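Report on the Visit to the Zamudio Paper Mill
Dec 28, 2018

A party of 14 members of the Dirkow Society for Paper and Print visited the Zamudio mill at the invitation of its production manager, Ezekiel Greenberg. The mill makes colored and text-weight papers for bookbinders, stationers and small presses. The Society last visited in September, when the second machine was closed for repair.

Mr. Greenberg received the party in the beater room and explained how dye is added to the pulp before it reaches the wire. Reds are run at the end of a color cycle, as the pipes must be flushed for six hours before any pale shade can follow. Members asked about fading, and were told that samples of each batch are kept in a window facing south and compared with sheets stored in the dark.
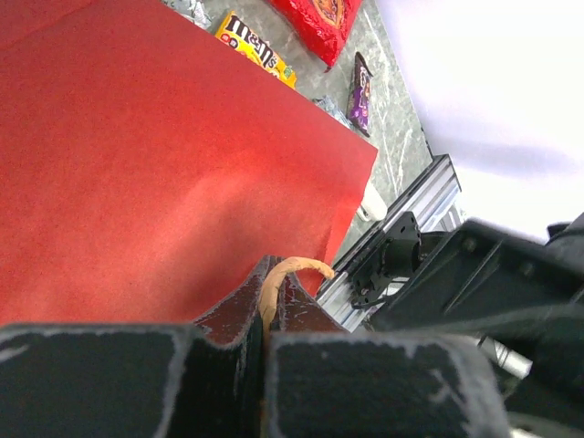
The finishing room is on the upper floor. Sheets are cut there, inspected by hand and wrapped in lots of 900. Grain direction is marked on every wrapper, a practice the binders in the party welcomed. Sheets with faults go back to the beaters, except for a small quantity sold to schools in Takine.

Orders from members will be accepted through the Society's office. The minimum is 2 lots per shade, and delivery charges are set by the mill.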